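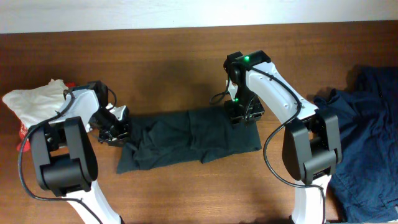 Green one on the reddish table, folded down to the long strip. Middle and left still rumpled.

8 Dec 2018

Folding and storage, continued from the June notes.

Went back to the long strip fold today after Khôi said the squares were falling over in the Grovberg drawers. He's right, they do. Once three or four are taken out of a row the rest slump and the whole drawer has to be redone. The strip is supposed to be a first stage only: fold to a band, then roll or fold the band in thirds so it stands up by itself.

What I did, for anyone repeating it. Lay the piece flat, smooth from the middle out with the side of the hand. Fold one long side in to the center line, then the other, then close it like a book. Turn it so the band lies left to right in front of you. Stop and flatten again before going further. I skipped this second flattening on the first few and every crease that was in the band ended up as a lump in the finished roll.

The dark green ones are the worst of the lot for this. Soft cloth, it creeps while you are folding the other end, and the left end bunches up if you pull from the right. Biljana holds one end down with a ruler while she does the other. I tried it and it helps, but it is slow. A book would do.

Drawer widths, measured again since the June sheet has two different numbers for the same unit:
Grovberg, inside width 47 cm
Kelmendi shelf box, inside width 30 cm
Depth of the Kelmendi, 15 cm

So a band rolled from one end fits across the Kelmendi without trouble, but a flat band does not, it has to go in at least halved. In the Grovberg you can lay bands flat and stack them. Damir P. prefers that. I don't, because the bottom ones never get used and come out with hard creases. We did not settle it.

Table surface: the bare top is better than the felt. On the felt the cloth grabs and you can't slide the band around to square the ends. On the bare wood it slides a bit too easily, but the corners come out cleaner, the right-hand one especially. I would leave the felt off from now on. Fatos wants it back for the sewing table anyway.

The Povwood board (the stiff folding template) was tried on the larger pieces only. Fine for width, every band comes out the same. Bad at the ends, because you fold around it and then have to pull it out, and pulling it out drags the bottom layer with it. Put the board in from the short side next time and see if that changes anything. Damir R. thinks sanding the edges would be enough.

Steam or no steam: did half the batch with a quick pass first. The steamed ones fold flatter, no surprise, but they need to sit before going in a closed box. I left them on the rack over lunch and that seemed long enough. Not worth doing for everyday storage. Worth doing for anything that goes out to Tivadus, where they are unpacked and hung straight away.

Label note. The tag has to go on the outer end of the roll, not in the neck, otherwise it is hidden. Biljana has a sheet of the small stickers, bottom of the gray cabinet. The next free number is 382.

To do:
Redo the green ones with the second flattening
Correct the June sheet (Grovberg width)
Povwood board from the short side
Ask Khôi which drawers he needs first
Felt back to Fatos

Added later: Khôi wants the two top Grovberg drawers done before anything else, rolls only, tags facing front. The rest can wait.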